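4.3 What the wrist camera adds

The claim we set out to test is a common one: that a policy given a wrist view as well as a fixed view will handle clothes better, and that the gain comes from seeing the cloth up close. The first half of that claim held up in our trials. We are much less sure of the second half, and this section sets out why.

We trained three versions of the same policy on the same 600 demonstrations of putting a garment on a hanger or taking it off one. The first saw only the fixed camera. The second saw the fixed camera and the wrist camera. The third saw both, but the wrist images were blurred so heavily that no fold, seam or button could be made out. All three were trained for the same number of steps and with the same settings, which we had tuned on the two-camera version. That choice favours the second policy a little, and readers should bear it in mind.

Each policy was then run 34 times on garments that were not in the training set. The starting poses were drawn once and reused for all three. The fixed-camera policy finished 12 of its runs. The two-camera policy finished 17. The blurred version also finished 17, although not the same ones.

We do not want to lean too hard on that tie. With 34 runs a policy could gain or lose several successes by luck alone, and the gap between 12 and 17 is itself small enough to be doubted. Still, if close-up detail of the cloth were doing the work, as the Kadik report argues and as we ourselves wrote in the first draft of this paper, taking that detail away should have cost something we could measure. It did not.

A look at what the wrist camera records makes the result less odd. The view in Figure 3 contains plenty that a person would use. The size tag with its letter M shows which part of the garment is the inside of the neckline, and the small white button gives another landmark on fabric that is otherwise black. The pink plastic stands out from it strongly. Yet the part of the pink plastic that takes up most of the left half is out of focus, and the bright area behind it is washed out. Much of what survives blurring is the coarse layout: pink here, black there, and the two dark fingers along the bottom. That may be all the policy needs to know about where the hand is.
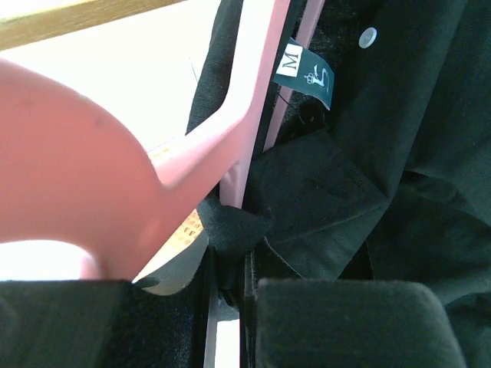
Figure 3. Wrist camera view with the padded gripper fingers on either side of the pink plastic and the black garment. The neckline tag and a white button are visible near the top.

4.4 Does the policy look at the cloth at all?

To go further we used the masking test from the Wallin toolkit. Patches of the wrist image are painted grey one at a time, and we record how much the next predicted motion changes. A large change is usually taken to mean that the policy was relying on that patch.

Across the held-out demonstrations, the patches that mattered most were those containing the edge of the hanger and the inner edges of the fingers. Patches holding only cloth mattered far less. Tags and buttons hardly registered, even in the stretches where a human operator would have been using them to tell the inside of a collar from the outside.

We offer this with some reluctance. Masking tests are easy to over-read. A grey square on a black shirt is a strange thing for a network to meet, and its reaction to strangeness may tell us little about what it does the rest of the time. We repeated the test with patches copied from elsewhere in the same image. The order of importance stayed broadly the same, but the margins shrank, and for one garment the cloth patches moved ahead of the hanger patches. We have no good account of that garment.

There is also the matter of colour. The Trondia set, from which we took our demonstrations, has many pink and white hangers and many dark clothes. A policy trained on it could learn to follow the colour boundary and look as if it understood hangers. We tried to check this with a black hanger and a dark shirt, and all three policies did badly — but the fixed camera also struggled to separate the two, so the check does not single out the wrist view. A proper test would vary the two colours independently in training as well as in trials. We have not done this.

What can be said is narrow. Adding a wrist camera went along with more finished runs in our setting, by a margin that might not survive a larger trial. We found no sign that fine detail of the fabric was responsible. Earlier results on the Florkbridge benchmark are often cited in favour of the close-up view, but as far as we can tell none of them included a blurred control, and so they cannot separate knowing where the hand is from seeing what the cloth is doing. We would like to see that control run by somebody with a different arm and a different wardrobe before our own reading is taken as settled.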